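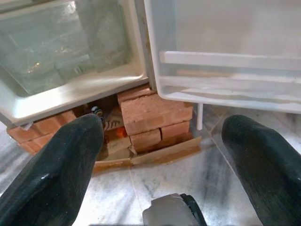 Should a town charge households for the collection of large discarded items?

Public collection of large items ought to be free at the point of use, paid for from general revenue, and limited to a reasonable number of pickups each year.

Home | Opinion | Services | Archive | Contact

June 28, 2021
By the Editorial Board, Skumondale Civic Review

The town of Skumondale is reviewing its fee for bulky item collection. The charge stands at $80 per pickup, payable in advance, and it has not been changed in six years. The review offers three courses: keep the fee, raise it, or remove it. This board supports removal.

The case for the fee is easily stated. Those who use a service should pay for it, and a household that throws out a sofa every spring should not be supported by one that throws out nothing. The principle is sound in many areas of public life. We accept it for parking and for the rental of park shelters. It works poorly for waste. A resident who declines to rent a shelter places no burden on anyone else, while a resident who declines to pay for a pickup still has a mattress to get rid of.

The town's own records show where many of those mattresses go. Crews answered 451 reports of dumped household goods last year, against 317 paid collections. Removal from a creek bank or a vacant lot takes a larger crew and more time than removal from a curb, and the full cost falls on the general fund. The taxpayer who was to be spared the expense is paying it already.

The neighboring town of Fusach ended its own fee in March of last year. Each address there is allowed a set number of pickups, booked by telephone or online, and further pickups are charged at cost. Demand rose in the opening weeks and then settled. We do not claim that Fusach has solved the problem. Its officials still report dumping along the county road, and waiting times grow long at the end of each school year. Its experience does suggest that the fear of unlimited demand is overstated.
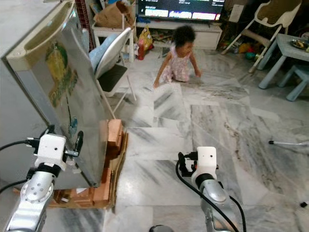 The Question of Reuse

A second objection deserves a fuller reply. Some residents argue that free collection makes it too easy to discard goods that might have been repaired or passed on. We share the concern. The present fee, however, does little to encourage repair. The reuse hall at Jenow charges nothing for drop-off, yet it can be reached only by those with a truck or a willing friend. A town vehicle that stops there before going on to the Petridis transfer station would do more for reuse than any price.

We therefore ask that the booking form include one added line, in which the resident may state that an item is in working order. Items so marked should be offered to Jenow first. Staff should publish the results once a year, including the share of goods accepted and the share refused.

Renters should be covered on the same terms as owners. Under the present rules a tenant must obtain a landlord's signature before booking, a requirement that serves no purpose we can identify and that ought to be dropped whatever is decided on the fee.

The review remains open for written comment. We urge residents to respond, and we urge the council to publish the responses in full before it votes.

Contact the Review | Copyright 2021 Skumondale Civic Review | Back to top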